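# 7. El sueño y sus recetas

Pocas industrias prometen tanto con tan poco como la del descanso. Un folleto de la marca Alent asegura que bastan 25 minutos menos de pantalla para dormir «como en la infancia». No cita ningún estudio. Tampoco aclara de qué infancia habla.

En este capítulo revisaremos qué se sabe de la llamada higiene del sueño y qué se repite por costumbre. Conviene empezar por el dormitorio, al que los manuales atribuyen poderes notables: orden, penumbra, sábanas claras, nada de ropa sobre la cama.
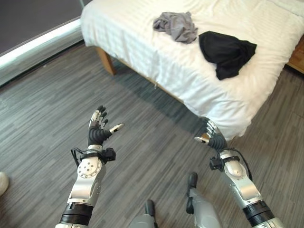 Marina Deligiannis objeta que el orden del cuarto le parece lo de menos: ella duerme mal desde que cambió de turno, y ningún armario se lo ha arreglado. La objeción es razonable. Quien ordena su habitación suele tener también horarios regulares, y separar ambas cosas exige un diseño que casi ningún artículo divulgativo menciona.

Algo parecido ocurre con las encuestas. La de Kozma reunió 2,000 respuestas, todas de personas que ya compraban productos para dormir. El 58 % dijo descansar mejor. ¿Mejor que cuándo? El cuestionario no lo preguntaba.

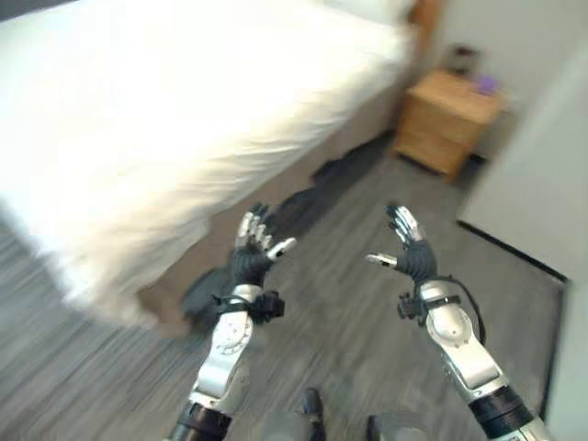 *Figura 7.2. Dormitorio con cama grande y edredón blanco.*

Antes de seguir, anote cuántas horas cree que durmió anoche y en qué se basa para decirlo.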